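Celton two-arm bench cell — demonstration unit

The Celton is a two-arm bench cell for manipulation research and light assembly trials. It ships as a pair of articulated arms on a common base, with a separate controller and a choice of end effectors for each side. The unit described on this page is the one run at the Brutevia open day on 9/21/22 and now kept at Varnemum for customer demonstrations.

Demonstration configuration
Left arm: anthropomorphic hand, black finish
Right arm: two-finger gripper
Controller supply: 300 W
Warm-up before first motion: 30 minutes
Clear floor required behind the base: 80 cm

The standard visitor program is block stacking. Coloured wooden blocks are placed on a square pad at the centre of the table, and the gripper does the stacking work. The hand is held open in this program; a separate routine is available for visitors who want to see it grasp. Block colours can be specified when booking. Red, yellow and green are the default set.

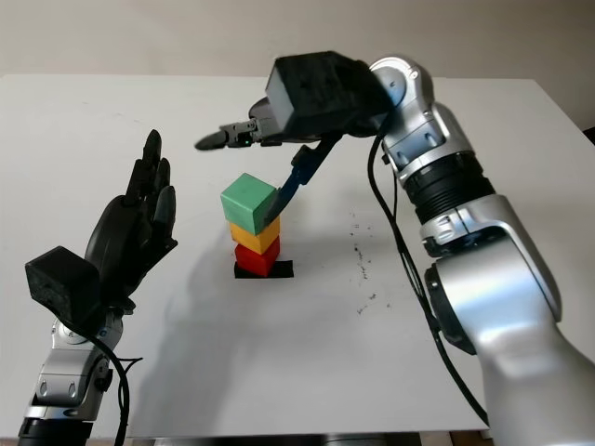

Ionuț Coman wrote after the open day that the stacking was slower than he had expected, and asked whether the speed was a limit of the arms or of the program. It is set in the program. Demonstration speed is reduced whenever visitors are at the bench, and the full-speed routine is shown only with the guard panels fitted. He also asked for the grasp force to be displayed during the run — this has been added to the operator screen under the Moldovan software package.

Booking a demonstration
Sessions are held on site at Varnemum and run for 80 minutes, including questions. Visitors may bring their own parts, provided drawings are received ahead of the session. Parts with sharp edges or loose coatings are not accepted. Closed footwear is required in the workshop.

No sessions are offered in March, when the cell is recalibrated.

Order code for the demonstration configuration: 1015. End effectors can be ordered separately.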